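Comparison of Two Fingertip Designs for a Low-Cost Tabletop Arm

Final Project Report, Applied Robotics Laboratory
Jilldale Technical College
Submitted in November

Summary

This report presents the results of a one-semester project on gripper fingers for small robot arms. The project compared a rigid finger pair, referred to here as the Nalleck set, with a mixed pair in which one finger is curved and the other is wedge-shaped, referred to as the Melero set. Both sets were used on the same arm, with the same controller and the same camera position. A total of 300 pick attempts were recorded. The mixed pair performed better on small rigid parts and worse on thin flat ones. The cause of the second result is only partly understood, and recommendations for further work are given at the end of the report.

1. Background

The laboratory's arms are used by first-year and second-year students for pick-and-place exercises. Instructors have reported for several terms that the standard fingers lose their hold on small parts when the approach angle is not close to vertical. Students generally respond by raising the closing force, and this increases servo temperature and shortens the life of the gripper drive. The department therefore asked for a comparison of finger shapes that could be fitted without changes to the gripper body.

A previous student report in this laboratory, known as the Ebrahimi report, concluded that finger padding had a greater effect than finger shape. That work was carried out with foam blocks only. The present project was intended to extend it to hard plastic parts, which are the parts most often used in teaching.

2. Equipment and Setup

All trials were conducted on one section of the butcher-block bench. The arm under test reached down over the bench, and the objects were presented either on the bare wood or in a round, shallow pan. The pan was included because the sloped side limits the space available to the fingers and because many of the course exercises end with a part being placed into a container. Toy building bricks were selected as the main test object. They are uniform in size, inexpensive and easy to replace.

The controller was run with its default settings except for closing speed, which was reduced to 15 percent of maximum for every trial. The open position of the fingers was set again at the start of each session with a printed gauge. In early sessions this step was omitted, and the data from those sessions have been excluded from the totals.

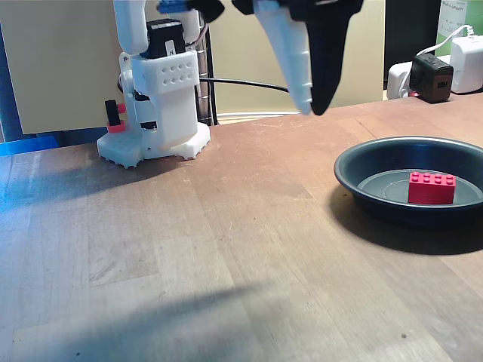 Three presentation conditions were used for each finger set: object on the bare bench, object near the center of the pan, and object near the side of the pan. Each condition was assigned 50 attempts per set. An attempt was counted as successful if the part was lifted clear of the surface, held for 9 seconds, and released at the target position without being dropped.

3. Results

On the bare bench, the difference between the two sets was small. Both held the bricks reliably when the long side faced the fingers. Most failures occurred when the brick was turned at an angle and rotated as the fingers closed.

In the pan, the difference was larger. Of the 100 pan attempts made with each set, the Melero set failed 9 times and the Nalleck set failed 15 times. The majority of the Nalleck failures took place near the side, where the outer finger touched the slope before the tips had reached the height of the part. The narrower tips of the Melero set allowed a lower approach in the same position.

A short additional test with flat plastic tiles was not part of the original plan and is not included in the totals. The Melero set frequently pushed the tile along the surface without lifting it. The group believes that the unequal tip shapes applied force at different heights, but no force measurements were available to confirm this.

4. Limitations

Only one arm was used, and wear in its joints may have affected both sets. Lighting in the laboratory changed during afternoon sessions, and the camera-based position estimate was less steady at those times. The order of the trials was not randomized. The Nalleck set was always tested first.

5. Recommendations

The group recommends that the Melero set be adopted for the container exercises and that the Nalleck set be kept for work with flat parts. The gauge step should be added to the written startup procedure. A future group should repeat the pan trials in random order and should record servo current during closing, as the present controller software already makes this value available.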